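Veleck Core Store: Frequently Asked Questions

Last revised in April. Questions about billing go to the front office. Questions about core, cuttings or the sample database go to Radek Oravec.

What does the core store hold?

Core, sidewall plugs, drill cuttings and thin sections from onshore and nearshore wells in the Pestano Basin. Most of the material comes from the Farías Sandstone and the shale that lies over it. There are 145 wells in the collection. Cored intervals vary a lot in length. Some wells have a single short core across the top of the reservoir, and others were cored through the whole section.

Who can view core?

Anyone with a signed access form. Operators, consultants, students and survey staff all use the same form. Material still under a confidentiality term can be viewed only with a letter from the license holder.

How do I book a table?

Send the well name, the depth range in meters and the number of people in your group. State whether depths are driller's depths or log depths. The two can differ by several meters in the older wells, and boxes are pulled by driller's depth unless you say otherwise.

How much core can be laid out at one time?

The main room takes 24 boxes per booking. Longer intervals are laid out in stages. Give the order you want in the booking, top down or base up. 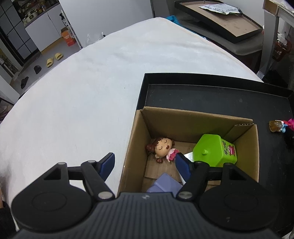

Boxes are returned to the racks at 4:30 p.m. A layout can be kept overnight if the room is not booked for the next morning. Ask before noon.

Are the cores slabbed?

Most are slabbed into a one-third and a two-third cut. The one-third cut is set in resin and is the viewing set. The two-third cut is kept for sampling. Unslabbed core is marked W in the database and cannot be sampled until it has been cut and photographed.

Can I take samples?

Yes, with an approved sampling plan. The plan must list each depth, the type of sample and the test it is for. Plugs are cut by store staff. Chips for thin sections or X-ray diffraction may be taken by the visitor from the two-third cut, up to 9 grams per depth. No samples are taken from the viewing set.

Do I have to return anything?

Thin sections and unused plug ends come back to the store within a year. We also need a copy of the results. Results can be held as confidential for two years on request. After that they are added to the well file.

Why is there a gap in the core from Pleltik 2?

Recovery was poor across the upper part of the Farías Sandstone in that well. The sand is weakly cemented and washed out during coring. The missing interval is covered by cuttings, taken every three meters. Treat the cuttings depths with care, as no lag correction was recorded.

Which porosity values are in the database?

Helium porosity on cleaned and dried plugs, measured at ambient conditions. The reservoir set has 427 plugs. Values at overburden stress exist for roughly a third of them and are stored in a separate column. Do not mix the two when building a porosity and permeability cross-plot. The ambient values read high in the softer sands.

Why do some formation tops differ from the published report?

The tops were picked again by Oleksandra Chornovol after the new pollen and spore work. The main change is at the base of the overlying shale. The older report placed it at the first gamma ray increase. The new pick is at the erosion surface, which is lower in most wells and can be seen in core as a thin pebble lag. Both sets of tops are supplied, with the source given in the last column.

Can I get core photographs without visiting?

White light photographs are available for all slabbed core. Ultraviolet photographs are available where oil shows were reported. Files are sent by download link, one folder per well.
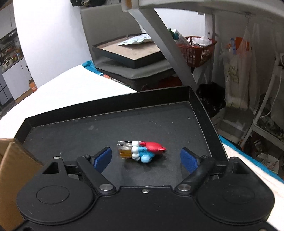 What should I bring?

A hand lens, a grain size card and your own log sheets. The store supplies water spray, dilute acid and a binocular microscope. Acid may be used on the two-third cut only. Closed shoes are required in the rack area.

How should the material be cited?

Give the well name, the core number, the depth in meters and "Veleck Core Store." For plug data, add the plug number.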